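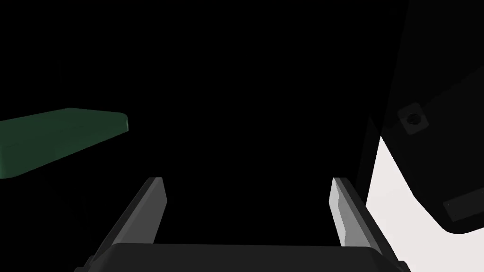 Tasden – Huerta (vinyle 7 pouces)

Label : Jurkisdale
Format : 45 tours, 2 titres, pochette carton
Pressage : 255 exemplaires numérotés à la main
Prix : 8 €
Disponibilité : en stock

Face A : Huerta
Face B : Jiltow

Premier 45 tours du trio Tasden, enregistré en novembre dans une salle de répétition et mixé par le groupe. « Huerta » démarre sur une basse seule, très en avant, avant que la boîte à rythmes et la guitare n'arrivent ensemble au deuxième couplet. Le chant reste en retrait, presque parlé. « Jiltow », en face B, est plus lent et plus long, avec un orgue qui tient la même note jusqu'à la fin du morceau.

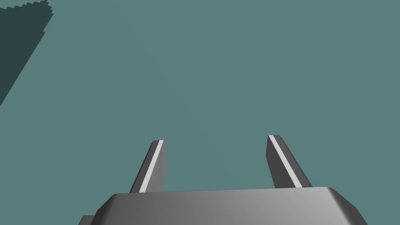 Le disque se lit à 45 tours/minute sur les deux faces. Grand trou central, adaptateur non fourni. Un coupon de téléchargement (MP3 ou WAV) est glissé dans la pochette. Les titres ne figureront pas sur l'album à venir.

Les commandes partent le mardi et le vendredi, en carton renforcé. Le disque est envoyé hors de sa pochette pour éviter les fentes sur la tranche ; merci de le préciser à la commande si vous préférez le recevoir rangé. Frais de port calculés selon le pays de livraison.

Réf. JUR-52
Date de sortie : 3 juin

Dans la même collection : voir tous les 45 tours Jurkisdale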